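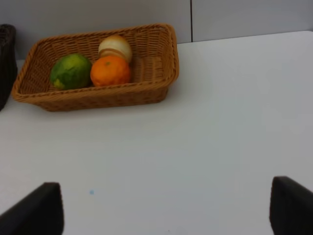 Wrist view, fingers open, looking at the fruit in the lighter basket.

wicker_and_wires
OK so I've been fighting this for most of September and I need fresh eyes. The task is dumb simple: the planner gets a target ("orange", "lime", "onion") and a basket, and it has to pick one thing out or put one thing in. Segmentation on the wrist view is fine when stuff is spread out. The second two items touch, my masks bleed together and the grasp point lands right on the seam between them. Same deal with the onion sitting behind the orange – there's so little of it visible that the centroid ends up way too far forward.

I'm running the stock Zolix perception node, input resized to 40 percent because the GPU box is old and cranky. Log from last night, frame 3743, has the green fruit and the orange as ONE object with 0 complaints from the confidence score. Ideas?

Drirolthorpe
Well, there's your problem, you're throwing away more than half your pixels in each direction. Try full res on a crop before you touch anything else. Run the detector small, cut out the basket, then segment the crop at native size. Cheap and it fixed the same thing for me with lemons.

msb_planning
I don't think resolution is it. Green next to bright orange is about as easy as a color edge gets! If it's merging those two, I'd bet on your post-processing. Are you doing a morphological close on the masks? A big kernel will happily glue neighbors together, and on a shrunken image the same kernel covers a lot more fruit.

wicker_and_wires
...yes I am doing a close. It was there to fill the holes I kept getting from the basket weave. Ugh. Kernel never got scaled when I started resizing, either.

Drirolthorpe
lol OK but that's also kind of a resolution problem, so I'm claiming half a point.

msb_planning
You can have a quarter. – Mahsa

stuvetti_fan
Different angle, pun intended. Why lean on the wrist cam for this at all? I use Stuvetti for the planning side and let the fixed view decide WHAT and roughly WHERE, then the wrist only does the last bit of servoing. Wrist views at a low angle are terrible for anything behind something else. Do you have a side view you can post?

wicker_and_wires
Yep, same setup, same session:

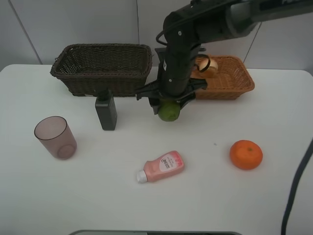 Fixed view. Lime in the gripper, both baskets behind, bottles and cup on the table.

wicker_and_wires
My gripe with the fixed one is that the arm blocks part of the lighter basket, so the planner loses the exact bit it cares about. I tried keeping the last good detection in memory and the world model filled up with ghosts. At one point it was convinced there was a second mandarin.

stuvetti_fan
Sure, but that's a tracking bug. Give every object an ID, and don't age it out while the arm's projected mesh covers its last known spot. If the spot is in plain view and there's no detection, drop it after a couple of frames. You already have the joint angles, so the occlusion mask is basically free.

Drirolthorpe
Hard disagree on making the fixed view the boss. Calibration drifts, somebody bumps a tripod, and now your whole world is off by a finger width. Also good luck with that see-through cup. Depth on those is like reading a 1984 TV through a shower door.

msb_planning
The cup worries me more than the fruit, yeah. I'd put it in as a keep-out cylinder and let the planner route around it until you have a model you trust. Soledad Cervantes has a nice write-up on fusing two views with per-object confidence, so neither camera gets to be boss. You weight the wrist up close and the fixed one far away. Took me a weekend to port.

wicker_and_wires
Reading it now, thanks! Plan for Sunday: scale the kernel, crop at native res, IDs plus the arm mask. The Jenkins job replays all my old logs against every commit, so I'll know pretty quick if I broke something else.

stuvetti_fan
Change them one at a time or you won't know which one did it.

wicker_and_wires
Fiiine. Kernel first.

wicker_and_wires
Update: kernel scaled, and frame 3743 gives me 2 separate masks for the lime and the orange. Onion centroid is still junk. Cropping next.

Drirolthorpe
Fit a sphere to whatever you can see of the onion and use that center. Masks won't save you there.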